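Chapter 7
Planning a Group Tour Day

By the end of this chapter you will be able to draft a one-day itinerary, work out driving times, and price a group lunch. This is the part of the course most students look forward to, and I hope you'll enjoy it too!

We begin with a small town. Vendholm sits on a river, has an old harbor, a covered market and a chapel up on the hill, and a visitor could happily spend a week there. Your guests have nine hours. What do you keep, and what do you leave for their next trip?

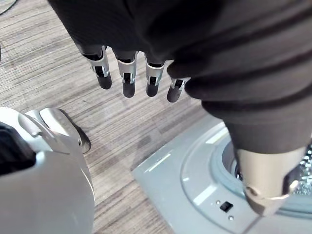 Start with the fixed points. The ferry to Nieto leaves at 10:15 and won't wait for your coach. The market closes at two. Write those down first, then fit everything else between them (pencil is best, because you will move things). Dede Abugri, who led walking tours in Vendholm for many years, used to draw her days as a string of beads, with the ferry as the biggest bead. Try it! Once you see a day laid out like that, the gaps practically jump off the page.

Next comes distance. From Vendholm to the hot springs at Stistora is 115 kilometers by the coast road and 135 by the inland one. The coast road is shorter and far prettier, but in June it fills up with campers, and many drivers prefer to go inland.

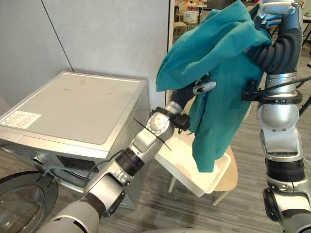 How much free time should a group get in one day? Plan on at least an hour, placed right after lunch, so that guests can shop, rest or wander off for ice cream.

Lunch itself deserves real care. The harbor restaurant in our case study seats up to 152 guests, so even three coaches can eat together. In Section 7.1 we'll build its group menu from the soup onward, and you'll price it for a coach party of your own.

Key terms: fixed point, transfer, free time, group menu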